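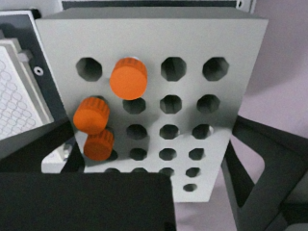
What changes for online casino players in Besden under the new withdrawal rules?
Licensed operators must pay out approved withdrawals within 20 hours, and they can no longer offer a button that cancels a withdrawal and returns the money to the playing balance.

The Besden gaming office published the revised rules on Wednesday. They apply to every operator holding a remote gaming license in the district, including those that run their games on servers located elsewhere. Operators have until June to bring their cashier systems into line. Licenses that come up for renewal before then will be renewed under the old text, with the new withdrawal section attached as a condition.

The main change concerns the period between a player's request and the release of funds. Under the old rules a request could remain in "pending" status for as long as the operator's own terms allowed. During that time the player could reverse it with a single click. The office received 681 complaints about withdrawals in the last reporting period, and delayed payment was the largest category. Reversed withdrawals were recorded separately for the first time.

The 20-hour limit starts when the operator has approved the request, and approval itself must take place within 4 days. An operator that needs further identity documents may stop the clock once per request. It must tell the player in writing which document is missing and in what format it will be accepted. A second stop on the same request requires a written note in the account log, which the office can inspect. Repeated requests for a document that has already been accepted will be treated as a breach.

Onsri, which supplies account and cashier software to several of the licensed sites, said its next release will remove the reversal function for accounts registered in Besden. Accounts registered in other districts will keep it unless the operator turns it off. The company said the setting is tied to the registered address on the account and does not follow the player's location at login. Players who move will be switched over when the new address has been verified.

Pullell, the operator of a slots and table games site, has already switched to the shorter payout period for bank transfers. Card payouts there are still being processed in batches. The company said the batches will be replaced before the deadline, and that its two payment processors have confirmed they can handle single releases outside business hours.

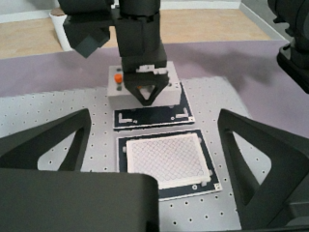 Fixture area with perforated work surface, rendered view.

The rules also deal with bonus money. Where a balance contains both deposited funds and bonus credit, the cashier page must show the two amounts on separate lines. Deposited funds that have not been wagered can be withdrawn at any time, even when a bonus is active. The operator may cancel the bonus in that case, but it may not charge a fee or deduct the bonus from the deposit. Winnings made with bonus credit remain subject to wagering terms, and those terms must be shown before the bonus is accepted. A link to a general terms page does not meet the requirement.

Minimum withdrawal amounts are still allowed. They may not be higher than the smallest deposit the site accepts by the same payment method. A player who closes an account must be paid the full remaining balance of deposited funds, whatever the amount.

Operators must keep a time-stamped record of each request, covering submission, any stop of the clock, approval and release. The records are to be sent to the office in a fixed file layout 4 times a year. The layout is included in an annex to the rules. A test upload site will open before the first filing, and operators that use the Onsri cashier will be able to export the file directly.

Neighboring Rudley, which shares a self-exclusion register with Besden, is not changing its withdrawal rules at this point. Its gaming office said it will review the first set of filings. Sites licensed in both districts may apply the Besden limits to all customers, but they must state in their terms which set of rules covers each account.

Pending withdrawals submitted before the changeover will be handled under the terms in force at the time of the request.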